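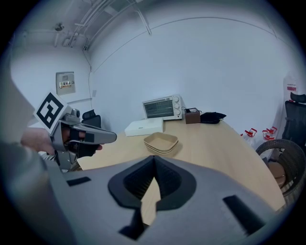

Is the Skerkholm table big enough to work at and eat at?
Depends how many of you. Two people, fine. Four people plus a laptop, no chance, someone ends up with their plate on the windowsill.

Ok so the review. Had it since February, used it every day, writing this on it now before I have to leave so forgive the typing.

Got the light one. There's a dark version too but the store only had a scratched floor model and I wasn't driving out to the other location. Paid 300 plus delivery, which was 70, which hurt. Delivery window was "between 7am and 7pm". Great. Came at 6:40 pm on a Friday, left in the hallway.

Assembly. Legs go on with one bolt each plus a bracket. Hex key in the box is junk, use your own. The instructions show the brackets backwards in step 3, then the right way in step 5, so I did one leg twice. Under an hour total, alone, flipping it over was the worst part. Get help for that bit. It's heavy.

Wobble: a little. Gone once I retightened everything after a week. Do that, then again after a month. Floor here is not level so I also stuck a felt pad under one leg.

Surface is good not great. Coffee wipes off if you catch it. Red sauce left overnight, faint ring, still there if you know where to look. Hot mugs ok so far. I use a trivet for pans. Ballpoint dents it if you write on a single sheet of paper, so put a pad underneath. Found that out doing my taxes.

Height is normal dining height, so for typing it's a touch high for me. Raised my chair, now my feet dangle, so now theres a box under there too. If you're tall ignore this.

No drawer. I knew that when I bought it and still miss one.

Compared it with the Witkowska before buying. Nicer edges, rounded corners, folds down, but more money and 906 for the set with chairs, no thanks. My sister's old Ullotow is cheaper and honestly sturdier but the top chips at the corners. The Skerkholm hasn't chipped yet and I've banged the vacuum into it plenty.

Customer service: was missing two bolt caps, emailed, got them nine days later in a huge padded envelope. Fine.

Would I buy again? Yeah probably. At full price, maybe wait for a sale. Four stars, one off for the delivery adn the backwards brackets.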